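November 2020

Notebook, paper aging / hinge tests. Plornwood side bench.

Picking up from the last entry, which I never finished. Was going to write up the starch paste vs methylcellulose comparison properly and then the humidity went sideways and I spent the afternoon chasing that instead. So this is both, out of order.

Paste first. Batch cooked yesterday, strained twice, kept covered overnight. Came out stiffer than I like. Thinned with deionized a little at a time until it dropped off the brush instead of hanging. Should have weighed the water and did not. Mirjam will say something, and she'll be right. Next batch: weigh the water.

Hinges cut from the thin kozo, torn edges, grain running the long way. Old habit is to water-cut with a wet brush and pull. Tried a ruling pen this time, much cleaner line, less fluff on the feathered edge. Keep doing that. The fluff looks nice but it picks up paste and makes a ridge you can feel through a light sheet.

Applied:
- paste, thick, on the Collari stock
- paste, thinned, on the Collari stock
- methylcellulose, same stock
- paste over MC mix, half and half by eye

All under blotter and glass, light weight. Changed blotters after ten minutes and again after lunch. Forgot the third change on the mix. Noted here so nobody reads too much into the mix results.

First look: thick paste cockles. Not surprised. You can see a faint halo in raking light, and it doesn't go away with more pressing. Thinned paste nearly flat. MC flat but it lets go if you so much as look at it, I peeled a corner with the microspatula with no effort at all. Fine for a temporary hold, not for anything going in a frame. The mix sits somewhere between and I'd like it to be the answer but see above re blotters.

Peel test numbers are in the Joltemik spreadsheet under run 1108, don't copy them here, last time I transcribed them I swapped two rows and it took Přemysl a week to work out why the curve had a bump in it.

Humidity. Chamber drifted up over the morning and then hung there. Thought it was the probe. Swapped the probe, same reading. Thought it was the door seal. Ran a strip of paper round the seal and shut the door on it, holds everywhere except the lower hinge side, where it pulls out easy. So maybe the seal, but that gap has been there since February and the chamber behaved all summer. Then found the salt tray was over filled and had crept up the side wall. There's a white crust behind the rack. Cleaned it, dried it, refilled to the line. Reading came down and has stayed down for 3 hours at time of writing. Calling it salt creep until proved otherwise. Do the seal anyway.

Samples that were in there during the drift: sheet set 2117, both halves. Not throwing them out but they need a flag. Put a pencil F on the folders. If you find a folder with an F, that is what it means, please stop asking Mirjam. 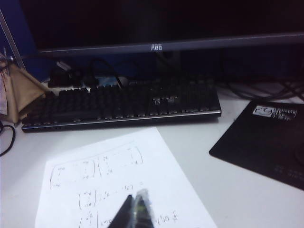
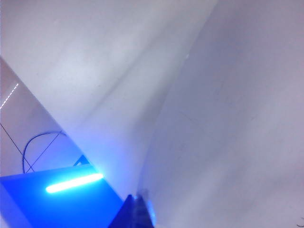
Desk monitor, AOC, off (first); large pale surface with the diagonal crease (second).

Back to folding. Full fold endurance run is still waiting on the new clamps so I've been doing hand folds as a stopgap. Method: fold, bone folder once each way with no extra pressure, open, turn, repeat. Look at the fold line under the loupe every ten. It's crude and it depends on whose hands. Mine are heavier than Přemysl's, we did the same stock side by side and my strips broke first every time. So hand folds only good for ranking papers within one person's set. Do NOT mix our strips in one table.

Ranking so far, my hands only, best to worst:
the Cao long fiber, by a distance
Collari, unsized
Collari, sized
the wood pulp control, which basically fell apart

Interesting that sized did worse than unsized. Didn't expect that. Could be the size going brittle at the crease, could be that those strips came off the outside of the roll and had a curl to them. I cut with the grain on all of them, or I think I did, two strips I'm not certain about becuase the offcuts got mixed. Recut and redo before saying this out loud to anyone.

Grain check reminder for whoever is cutting: damp a small square, watch which way it rolls, pencil the arrow BEFORE you cut strips. Arrow on the back. Soft pencil.

Other things

Loupe has a scratch near the middle. Use the other one.

Blotter is getting low. The stuff in the bottom drawer isn't for wet work, it has a coated side and leaves a shine. I lost a good sheet to that already.

Brushes: somebody left the wide hake standing bristle down in the jar. Reshaped it and hung it, might recover. Hang them please.

Přemysl wants to try a remoistenable tissue, pre-coated and dried on polyester film, so we can do the heavier sheets without soaking them. Think it's a good idea. He'd coat two weights and we'd test both on the unsized first. I said do the coating with my thinned paste plus some MC, he wants straight MC. Do both, label both. Film has to be clean, last time there was a fingerprint and the tissue tore exactly there when we lifted it.

Also talked about whether the pressing time matters as much as we think. Mirjam's view is that blotter changes matter more than total hours. I lean that way now too, after the mix mess. Cheap to test: same paste, same stock, same total time, only vary the changes. Could run it on offcuts.

To do
- replace chamber seal, lower hinge side at least
- new paste batch, weigh the water
- recut sized and unsized, arrows first
- redo half and half mix with all three blotter changes
- chase clamps again
- order blotter, the uncoated kind, check the code twice
- look at 2117 under UV beside a set that stayed out of the chamber, see if the drift did anything

Chamber check before leaving: steady. Salt tray at the line. Lights off on the bench side, left the pressing stack alone, don't move the glass.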